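Last updated: 8 Jun 2025

Bainbridge building – workshop and stores walk-round

Ground floor, first floor, yard. Marked OK / ACTION / NOT CHECKED. Comments are as written on the day, tidied a bit. Anything marked ACTION needs a name and a date against it on the sheet in the office before the next one.

1. WAY IN AND WAY OUT

Front door, closer and latch – OK. Closer is slow but it does shut.
Side door to yard – ACTION. Catches on the mat inside. Mat has curled at one corner, get rid of it or tape it down properly.
Fire exit at rear – OK. Bar pushes freely, door opens all the way.
Outside of the fire exit – ACTION. Pallets again. Third walk-round running. Paint a box on the ground and hatch it.
Stairs, main – OK. Nosing on fourth step has been refixed, feels solid.
Stairs, back – ACTION. Handrail bracket loose at the top. Bulb gone on the half landing so you can't see that its loose.
Corridor width past the lockers – OK now the filing cabinet has gone.

2. FIRE

Extinguishers, ground floor – OK. Tags in date, pins in.
Extinguishers, first floor – ACTION. CO2 one by the kitchen is standing on the floor, hook has come out of the wall. Longer screws and a proper plug this time.
Call points – OK. Tested the one by reception. Heard everywhere except the far store, see below.
Sounder in far store – ACTION. Can hardly hear it with the door closed. Drudanen did the panel so ring them first, panel ref ends 428.
Emergency lights – two out on first floor, rest OK. ACTION.
Fire door, kitchen – ACTION. Wedged. Took the wedge away.
Assembly point sign – OK, but the hedge wants cutting back or it will be gone by October.

3. ELECTRICS

Distribution board cupboard – ACTION. Mop and bucket in there. Nothing to be stored in this cupboard, there is a sign on the door saying so.
Plug-in kit, labels – mostly OK. Fan heater in the office has no label at all, taken out of use until tested.
Extension leads – ACTION. One plugged into another behind the printer. Needs a double socket putting in, we have said this since last year.
Socket by sink – OK, cover fitted.
Charging point for the pallet truck – OK. Cable hung up off the floor, good.

4. STORES AND RACKING

Load signs – ACTION. Bay C sign missing. Beams in bay C are the older Poller type, 1,000 kg a level evenly spread, copy the wording from bay B only if it's the same beam. It isn't on the top level.
Upright guards – OK. One scuffed, no dent in the post behind it.
Top level – ACTION. Loose cartons not wrapped. Nothing goes above head height unless its wrapped or strapped.
Beam clips – NOT CHECKED on the far side, couldn't get the steps in.
Step ladder – OK, feet good. The other one, the wooden one, should have gone in the skip. Skip it.
Gap under sprinkler pipe – OK.

5. AIR AND NOISE

Compressor – OK. Cut-out set at 8 bar, drained while I was there, a fair bit of water came out so it's not being done weekly.
Written scheme for the compressor – ACTION. Copy not in the folder. Drodon hold one, ask for it.
Hoses – one with a soft patch near the coupling, cut off and binned.
Extraction – OK at the saw. Bag was nearly full.
Ear defenders by the door – ACTION, two pairs left and one has no foam.

6. BENCHES

Height and footing – OK. No rocking.
Lighting over benches – OK, bright enough to read small print. Glare off the white tops if you sit facing the window.
Bench coverings – OK generally. Look for creases and edges lifting. Check the front edge where sleeves drag on it.
Metal parts left out – run a thumb (gloved) round cut holes for burrs before anyone else picks them up. Heavy bits back from the edge.

Bench area, first floor:
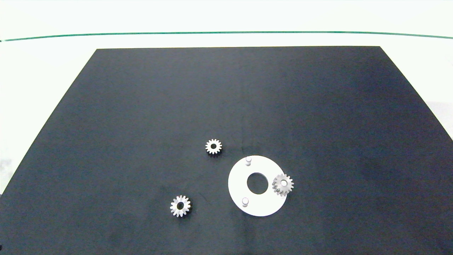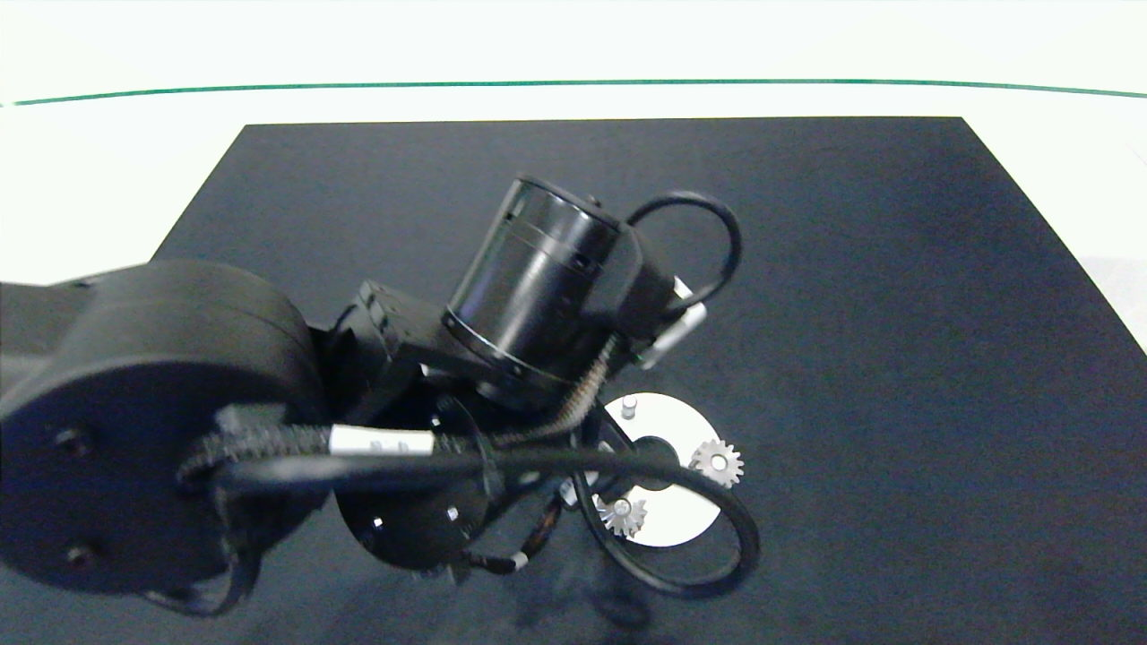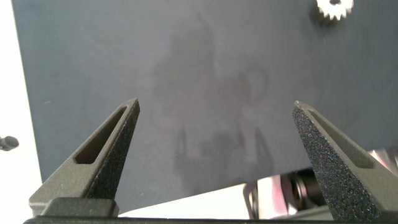
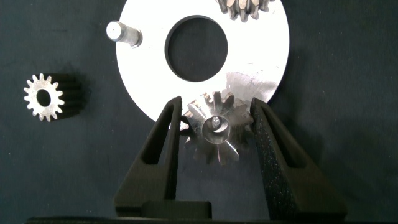
Stools – ACTION. One gas lift sinks. Label it and take it down to the yard.
Hand tools – OK. Knife blades in the tin and not in the waste bin, much better than last time.
First aid box, first floor – ACTION. No eye wash left and plasters low. Order both. Box downstairs is full.

7. YARD

Gate – OK. Drop bolt stiff, oiled.
Drain cover by the bins – ACTION. Rocks when you stand on it. Cone put on it for now.
Speed sign – OK.
Gas cage – OK, locked, empties and fulls kept apart.
Grit bin – empty. Not urgent but order before winter, last lot was 280 kg and it did the whole season plus the path.

CARRIED OVER FROM LAST TIME

Pallets at fire exit, double socket by printer, back stairs handrail. Handrail goes first. Far side beam clips to be done as soon as the short steps are back.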